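Janley-Teeküche: Geschirr und Spülbereich
README zum Datensatz, Stand 14. März 2020

Bilddaten und Zustandsangaben zum Abräumen einer Küchenzeile: Geschirr vom Abtropfgitter nehmen, in den Korb der Spülmaschine einräumen, Becken und Arbeitsplatte freimachen. Aufnahmeort ist die Teeküche im Gebäude Trultescombe. Der Bodenbelag ist grauer Teppich, die Küchenzeile ist weiß mit Doppelbecken aus Edelstahl.

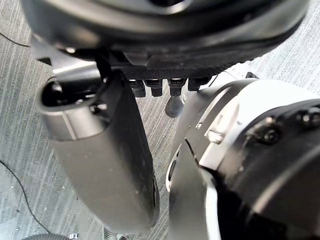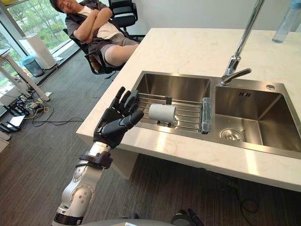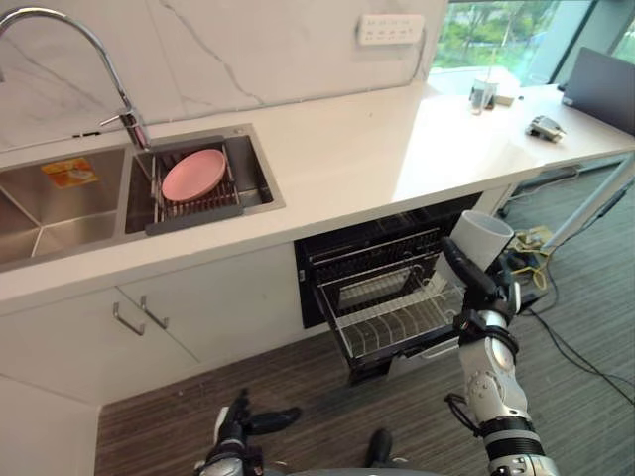 Umfang

Abläufe: 753
Einzelbilder mit Zustandsangabe: 3.000
davon mit Objektmasken: 2.303
Objektklassen: 16

Ein Ablauf umfasst das Versetzen genau eines Gegenstands, vom ersten Kontakt bis zum Loslassen. Das Öffnen und Schließen der Spülmaschine sowie das Herausziehen des Korbs zählen als eigene Abläufe. Abläufe ohne Ergebnis (Gegenstand wieder am Ausgangsort) sind enthalten und mit ergebnis=0 gekennzeichnet.

Ordnerstruktur

bilder/ Einzelbilder, nach Ablauf in Unterordner sortiert
masken/ Objektmasken, gleicher Dateiname wie das Einzelbild
zustand.csv eine Zeile je Einzelbild
ablaeufe.csv eine Zeile je Ablauf
klassen.txt Klassenliste in der unten genannten Reihenfolge
aenderungen.txt

Klassen

01 tasse (mit und ohne Henkel)
02 teller
03 trinkglas
04 schuessel
05 besteck
06 flasche
07 deckel
08 abtropfgitter
09 becken
10 armatur
11 arbeitsplatte
12 spuelmaschine_tuer
13 spuelmaschine_korb
14 unterschrank
15 steckdosenleiste
16 bodenbelag

Flaschendeckel erhalten nur dann eine eigene Maske, wenn sie abgeschraubt sind. Aufgeschraubte Deckel gehören zur Klasse flasche. Kleinteile auf der Arbeitsplatte, Laptops, Stühle und Abfallbehälter fallen in keine Klasse und bleiben Hintergrund. Personen werden nicht annotiert.

Felder in zustand.csv

bild_id: fortlaufend, ohne Lücken
ablauf_id: Verweis auf ablaeufe.csv
ort_gegenstand: becken_frei, becken_gitter, platte, korb, in_bewegung, unbekannt
lage: aufrecht, liegend, kopfueber, schraeg, unbekannt
tuer: offen, geschlossen, teilweise, unbekannt
korb: eingeschoben, ausgezogen, unbekannt
gitter_seite: 1 oder 2, leer bei unbekannt

Das Abtropfgitter ist nicht fest montiert und kann über jedem der beiden Becken liegen. Die Seite wird vom Standpunkt vor den Unterschränken aus gezählt, 1 ist links. Die Blickrichtung des Einzelbilds spielt dafür keine Rolle. In einem früheren Stand war die Seite nach der Bildlage vergeben. Wer noch mit diesem Stand arbeitet, sollte gitter_seite neu einlesen.

Regeln für die Annotation

Eine Tasse gilt als liegend, wenn die Wandung aufliegt. Teller auf dem Gitter gelten als schraeg, sobald eine Seite des Randes erkennbar höher steht als die andere, auch bei kleiner Neigung.

in_bewegung wird gesetzt, solange der Gegenstand keine Auflage berührt. Schwebt er dicht über dem Korb, bleibt es bei in_bewegung. Der Wert korb setzt Kontakt mit den Drahtstiften oder dem Korbboden voraus.

Ist von der Küchenzeile nichts zu sehen, werden ort_gegenstand, tuer und korb auf unbekannt gesetzt und nicht aus Nachbarbildern ergänzt. Solche Bilder bleiben im Satz. Der Bodenbelag erhält auch dort eine Maske, wo er nur in schmalen Streifen sichtbar ist.

Durchsichtige Gegenstände (Trinkgläser, Flaschen) werden entlang der Außenkontur maskiert. Der durchscheinende Hintergrund zählt zum Gegenstand. Spiegelungen im Edelstahl werden nicht maskiert.

Sauber oder benutzt wird nicht erfasst. Aus den Einzelbildern lässt sich das bei hellem Geschirr nicht zuverlässig ablesen.

Qualitätsprüfung

Die Masken wurden von Niilo Savolainen und Pirjo Pitkänen erstellt, die Zustandsangaben von Bilal Atallah. Gegengelesen hat Ilari Kallio. Strittige Fälle betrafen überwiegend die Grenze zwischen Becken und Arbeitsplatte am umlaufenden Rand. Festgelegt ist: Der Edelstahlrand gehört zum Becken, ebenso der Steg zwischen den beiden Mulden. Die Armatur beginnt am Sockel.

Bekannte Mängel

- Die Klassen schuessel und besteck sind schwach besetzt und für eine getrennte Auswertung nicht geeignet.
- Bei hellem Gegenlicht vom Fenster laufen die Konturen weißer Tassen vor der weißen Arbeitsplatte zusammen. Die Masken sind dort ungenauer.
- Das Gitter wird als geschlossene Fläche maskiert, die Zwischenräume der Stäbe sind nicht ausgespart. Der Spülmaschinenkorb ist genauso behandelt.
- Es gibt nur einen Raum und eine Küchenzeile. Aussagen über andere Küchen sind damit nicht gedeckt.

Nutzung

Weitergabe innerhalb der Projektpartner Janley und Rissanen ohne Rückfrage. Für andere Stellen ist eine schriftliche Zusage nötig, Ansprechpartner ist Eero Pitkänen. Einzelbilder, auf denen Personen erkennbar sind, dürfen nicht außerhalb des Datensatzes veröffentlicht werden, sofern keine Einwilligung vorliegt.

Änderungen

1.2 gitter_seite auf festen Standpunkt umgestellt, Klasse deckel von flasche getrennt
1.1 Masken für bodenbelag ergänzt
1.0 erste Fassung, Dezember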